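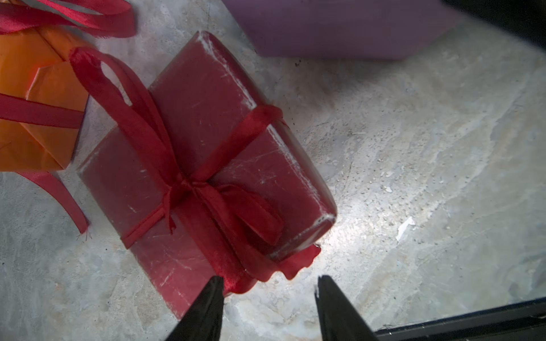
Photo: Morven Baxter / Ginholm project group

Untying a bow with two arms and not enough software
Project report, Morven Baxter

When our group picked gift boxes as the task, the reasoning was that a ribbon is designed to come off. A child can do it. We had 15 weeks and two arms, and I remember somebody asking what we would do with the second half of the term.

The goal was to have one arm steady a box while the other pulled a tail of the ribbon until the bow gave way. I was in charge of the software between the cameras and the motors, a pile of Python we named Ginholm. It has 4 parts: a perception node that finds the box and the ribbon, a planner, a controller, and a logger that was meant to be the boring one and ended up with the most code in it.

Perception

Finding a box is easy. Satin ribbon is another matter, as it shines, and a red ribbon on a red box gives a colour threshold very little to work with. My first version drew a confident outline around the whole parcel and labelled it "bow". We dropped colour in January and trained a small segmentation model on wrist camera images, labelled by hand in a tool called Flirkberg that loses your work if you press the space bar. I pressed the space bar twice.

The model now picks out loops, knot and tails as separate classes. It does well on loops. With tails it depends on how they have fallen, and a crumpled tail lying over the edge of a box still gets called a loop more often than I'd like. The planner then grabs a loop and pulls, and a bow pulled by the loop gets tighter. I have footage.

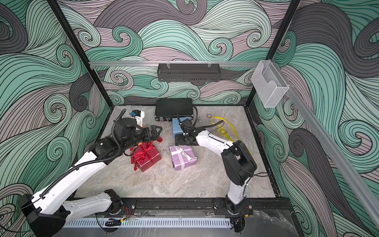

Why not let both arms share one planner?
We tried that first, and planning all the joints together took so long that a simple reach felt like waiting for a bus. Each arm now plans on its own and has to reserve a block of space before moving into it.

The reservation scheme came out of Vídalín, an older scheduling library left behind by last year's group, with one comment in the whole thing ("careful here"). It divides the space over the table into cells. An arm asks for the cells it needs, waits if the other arm has them, and gives them back when it is done. For three days both arms politely waited for each other and nothing moved at all -- technically our best safety record. A timeout with a random delay fixed it.

Control

The pulling motion runs on a simple loop that watches motor current on the gripper arm. If the current climbs past a limit before the ribbon has travelled far enough, the arm stops, lets go and asks perception for another look. I set the limit by trial and error, and anyone who wants to reuse it on a different ribbon should expect to do the same.

Results

We scored a run as a success if the bow came undone and the box stayed on the table. Over 90 runs the planner chose a proper tail in nearly all the cases where the model had labelled one correctly, so the blame goes mostly to perception, which I also wrote.

Still to do: merge the Sasex branch, which adds a check on the far side of the knot before pulling, and move the current limit out of the source code and into the config file where it should have been from the start.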